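Robot workcell budgeting

Robot workcell budgeting is the planning of costs for a station in which one or more robot arms handle objects on a table or bench. It covers the arms themselves, the parts needed to mount and power them, the objects they will handle, and the labor of setting up. In small laboratories the budget is usually drawn up before any arm is ordered and revised after the first month of use.

Scope

Buyers commonly divide the budget into capital items and consumables. Capital items include arms, grippers, cameras, frames and computers. Consumables include tape, paper, cable ties, spare finger pads and the household goods used as test objects. The Gatchalian worksheet, a planning form used by several teaching labs, adds a third heading for bench space. 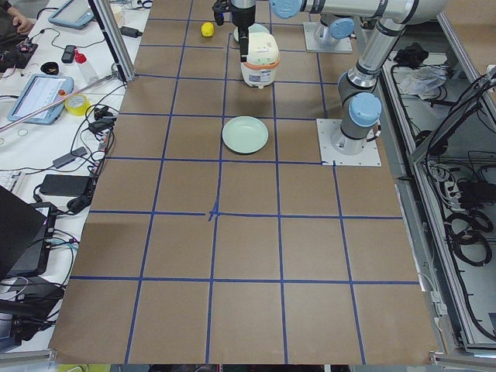 Bench space is often underestimated. A table must hold the objects and leave room for the arms to swing, and a second surface is normally needed for computers, power supplies and people. Where two arms share one table, each takes up a mounting plate's worth of area before any work is laid out. Kraft paper marked into squares with blue tape is a low-cost way to plan positions, and the covering can be replaced when it wears. Power strips and cable runs belong on the same drawing as the table.

Grippers and test objects

Gripper fingers are priced separately from the arm by many suppliers. The Druvel parts list for September gave 148 dollars for a pair of plain fingers and 26 dollars for replacement pads. Kitchen goods are a common choice of test object, as they are easy to buy again in the same size and color. 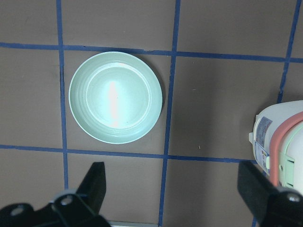

Teodoro Samonte has argued that test objects should be bought in duplicate at the start, on the grounds that a model dropped from the stores can force a lab to repeat its earlier trials. He sets aside 200 dollars for this in a first-year plan.

Mounting and cabling

Base plates, aluminum posts, fasteners and cables are the items most often left out of a first quote. The Dridodum bench, a two-arm teaching station, was budgeted at 1575 dollars for these parts alone, with arms and computers listed elsewhere.
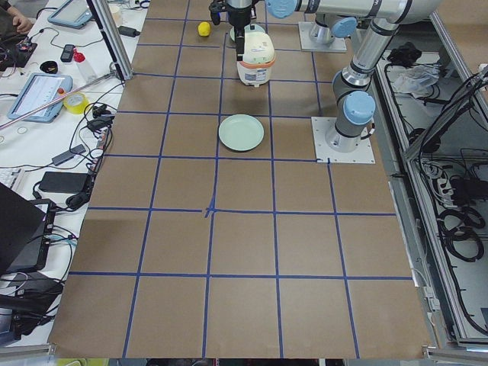
Nasach takes a different view in its buying guide, saying that cabling should be charged to the arm it serves so that the cost of adding a second arm is clear from the first page. Labs that follow this method keep one sheet per arm and one for shared items.

See also: Equipment depreciation; Gripper; Workbench layout

Last edited Nov 7, 2025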